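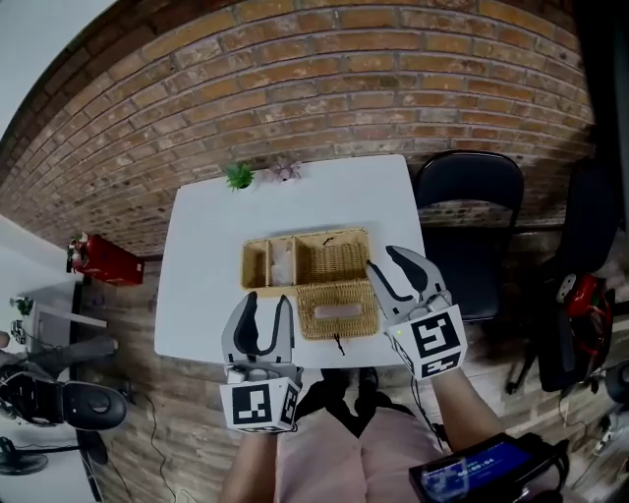 Wullonley, May. I'm Wagner Brito, and I've spent most of my working life marking other people's commas, so I'm very happy (giddy, my wife would say) to tell you that Truleo is opening its online punctuation workbook to everyone this Monday!

It has 390 short exercises on commas, colons, semicolons and the dash, all built from sentences that students at Halim College wrote and kindly let us use. We went through over 4000 of them, and yes, the comma splice won by a mile. Each exercise asks you to fix one sentence, then shows two or three ways another writer might have handled it.

The workbook is free for students and teachers. Barness Press will print 1000 copies for classrooms without reliable internet, and schools can ask for a set through the Truleo website. Write to me there too if you find a typo. My colleagues already have a bet going on the semicolon chapter.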